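The Long Run at Plutley

Most of the printing that passes through a small town is never noticed. Parish newsletters, raffle tickets, takeout menus, the folded card that comes with a pair of glasses. In Plutley a good share of it comes out of one brick building behind the bus depot, where a commercial print shop has been running ink on paper through three owners and two changes of name.

The shop is called Ogola Print now. It has a two-color offset press, a four-color offset press and a digital machine that arrived last spring and sits in what used to be the paper store. The paper has moved to the hallway, and everyone walks sideways to get to the kitchen.

The digital machine handles the short jobs. If a customer wants 20 posters for a school play, the file goes over in the morning and the posters are boxed by lunch. On the offset presses the same job would mean making plates, inking up and throwing away more sheets than the customer ordered. Ten years ago the shop turned that kind of work down or charged so much for it that people went to the copy counter at the drugstore.

Long jobs still go on offset. In April the four-color press ran a seed catalog for Velska, a mail-order nursery two counties over. The catalog is printed on uncoated stock, which soaks up ink and dulls the reds, so the tomato pages were proofed four times. The nursery wanted the tomatoes brighter. The press operator wanted them to dry. They settled on a slightly heavier sheet, and the catalog went out a week later than planned.

Pricing is where most of the arguments with customers start. One recent quote for a folded leaflet came to $317 for the smallest quantity the shop would run on offset and $803 for a quantity five times as large. The customer, a furniture dealer named Siltel, asked why five times the leaflets cost less than three times the money. Most of the cost is in getting ready. Plates, washup and the first good sheet take the same effort whether the run is short or long, and after that the customer is paying mainly for paper and time.

Siltel took the larger quantity. Half of the leaflets are still on a shelf in its back office with the old phone number on them, and the shop now asks about phone numbers before it makes plates.

Files cause the other delays. Customers send logos copied from their own websites, which look sharp on a phone and fuzzy on a banner. They send pages with no bleed, so that a background color stops exactly where the knife is supposed to cut. The front desk keeps a one-page sheet of instructions for this and emails it with every quote. Some people read it.

The bindery is at the back, past the cutter. On the afternoon I visited, 1,216 copies of a choir songbook were waiting to be stapled, stacked in crosswise bundles on two carts. The folder had jammed at noon and was running again by three. The radio was on, and the order board by the door was full down to the last line.

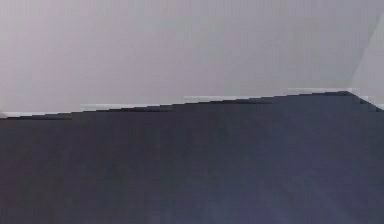 When does it make sense to choose offset over digital printing?

Offset usually pays off on longer runs, where the setup cost is spread over many copies, and on jobs that need an exact ink color. For a short run or a tight deadline, digital is normally cheaper. The crossover point differs from shop to shop, so ask for a price on both.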